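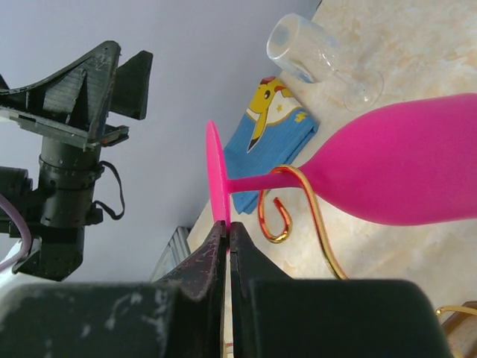
共同工房Undier(所在地:Brarard)は、卓上用の双腕ロボット「Mirkus」の製作資料一式を、3月より無料で公開いたします。Mirkusは、家庭の机または小さい工房の作業台に置いて使うことを目的として、当工房の会員が設計と組み立てを続けてきたロボットです。工業用の大きな設備を使いません。当工房では、食器のように形が不規則で、傾けると転がりやすい物を、二本の指でどのように持つかを主な課題としております。横に寝かせたピンク色のワイングラスでは、丸い台の下の縁が左右の指の狭いすき間に入る位置が、この課題の一つの姿です。脚に金色のワイヤーが巻かれていますので、指を近づける方向も簡単には決められません。奥に置いた透明なグラスは、色のあるグラスと比べて輪郭が背景に溶けやすく、カメラを使う作業では別の難しさがあります。

■ 公開する内容

公開する資料は、次のとおりです。

・3Dプリント部品のデータ(全31点)
・部品表および購入時の注意
・組み立て手順書(日本語、英語)
・配線図
・指先の調整方法に関する記録
・手首カメラの取り付け寸法

3Dプリント部品は、家庭用の一般的なプリンターで出力できる大きさに分けました。アームの上に付ける傾斜のあるブラケットも、この中に含まれています。このブラケットは、三角形の補強リブを持つ形です。初期の設計ではリブがなく、ねじを強く締めると板が曲がるという問題がありましたので、第二版から現在の形に変更いたしました。積層の線が表面に残りますが、研磨は必要ありません。

31点の部品を全て出力した場合、樹脂の使用量は552グラムです。この数字にはサポート材を含んでおりません。

■ 主な仕様

名称:Mirkus
形式:卓上型、双腕
アームの届く距離:最大522ミリ(肩の軸から指先まで)
指の形式:二本指、左右で先端の形が異なるものを選択可能
固定方法:作業台へのクランプ固定
カメラ:手首部に小型カメラを取り付け
制御:一般的なパソコンとUSB接続

指先は消耗品として設計しております。練習を続けると表面に傷がつきますが、傷がついただけで交換する必要はありません。先端の角が丸くなった時、または二本の指を閉じた時に片側だけが先に当たる時に、交換をお願いいたします。

■ 製作の経過

Mirkusの製作は、当工房の会員が夜の時間に集まって始めたものです。最初の目的はロボットを作ることではなく、古い工作機械の部品を棚から降ろす補助具を作ることでした。しかし、この補助具は重すぎて、作業台がゆがみました。その後、対象を軽い物に変え、アームを二本にして、現在の大きさになりました。

設計および組み立てにかかった時間は、会員の作業記録によると合計829時間です。この中で最も長かったのは配線の作業です。ケーブルを短くしますと関節が回った時に引っ張られ、長くしますと隣のアームに引っかかります。手順書では、関節ごとのケーブルの余裕について、二ページを使って説明いたしました。電気の経験が少ない方には、この部分を先にお読みになることをおすすめいたします。

試作の途中では、隣の町の共同工房Rozīteに部品の出力と組み立ての確認をお願いしました。Rozīteの会員は手順書だけを見て一台を組み立て、分かりにくい箇所を書き出してくださいました。特に、ねじの長さの表記が図と表で異なっていた点は、私たちが長い間気づかなかった誤りでした。公開版では修正済みです。

■ 現在できること、まだできないこと

布巾、木の小物、空のコップなど、軽い物を持って机の上の別の場所に移す動作は、人の操作で行うことができます。一方のアームで物を押さえ、もう一方のアームで位置を直すことも可能です。

自動での動作は、まだ開発中です。同じ物でも、向きが変わりますと失敗することが多くあります。また、力を測るセンサーを持っておりませんので、割れやすい物をお使いになる場合は、必ず操作する方がそばにいて、すぐに電源を切れる状態にしてください。水の入った容器、刃物、火を使う器具の近くでは使用しないでください。

■ 組み立て会について

資料の公開に合わせて、Brarardの当工房にて、組み立て会を開催いたします。開始は午後6時です。参加される方は、出力済みの部品をお持ちください。プリンターをお持ちでない方は、事前にご連絡いただければ、当工房の機械をご利用になれます。樹脂の代金のみご負担をお願いいたします。はんだごてと六角レンチは工房に用意がございますが、数に限りがありますので、お持ちの方は持参してくださると助かります。

開催の日程は、工房の掲示板および会員向けのお知らせに掲載いたします。見学だけの参加も歓迎いたします。

■ 資料の利用条件

個人、学校、共同工房での製作と改造は自由です。改造した部品を公開する場合は、元の設計の名称「Mirkus」を記載してください。完成品の販売をお考えの場合は、事前に当工房へご相談ください。

関連するお知らせ
・Mirkus 指先部品の第三版を公開しました
・Rozīteとの合同作業日の報告
・3Dプリンター利用予約の方法が変わります
・配線の基礎講習、参加者の募集

お問い合わせ:共同工房Undier 広報係(Brarard) © Undier ページの先頭へ戻る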